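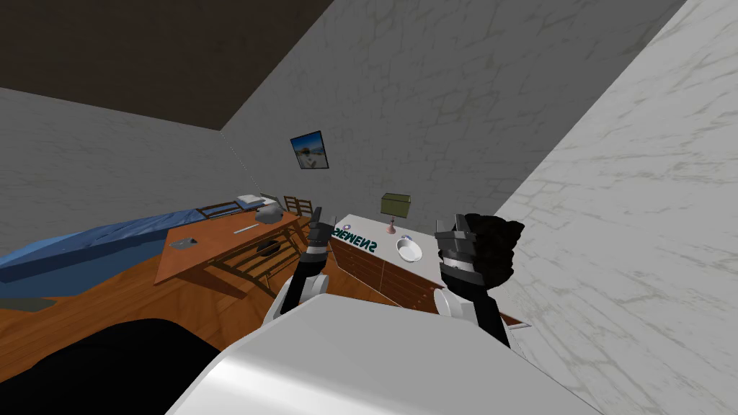
Vindum Home Scenes: Gallery

Vindum Home Scenes is a library of simulated interiors offered by Lomcombe for the development and evaluation of two-armed household robots. The current release contains 137 furnished rooms and more than 1,018 movable objects. It is supplied under an annual license to universities, laboratories and manufacturers.

The view that opens this page is rendered from the robot's own position, with both grippers raised toward a long dresser. A round white basin and a table lamp with an olive-green shade stand on the dresser top. A bed, a wooden table and three chairs occupy the left side of the room.

About the bedroom set

Bedroom scenes are delivered in 9 base layouts. Wall, floor and ceiling finishes may be changed independently of the furniture, and small items may be placed by hand or assigned at random within limits set by the user. Lamps, bowls and writing items are included in the standard object list.

Robot models

The license includes 2 torso models with matching arms. Customers who wish to use their own robot may import it through the Zutamitz converter, which is provided at no additional charge. Joint limits and gripper dimensions should be checked after import.

Licensing and support

Academic licenses are issued to departments and cover all enrolled students and staff. Commercial licenses are issued per site. Technical support in North America is provided by Lemaire. The next update to the library is scheduled for July and will be made available to all current license holders through the customer download area.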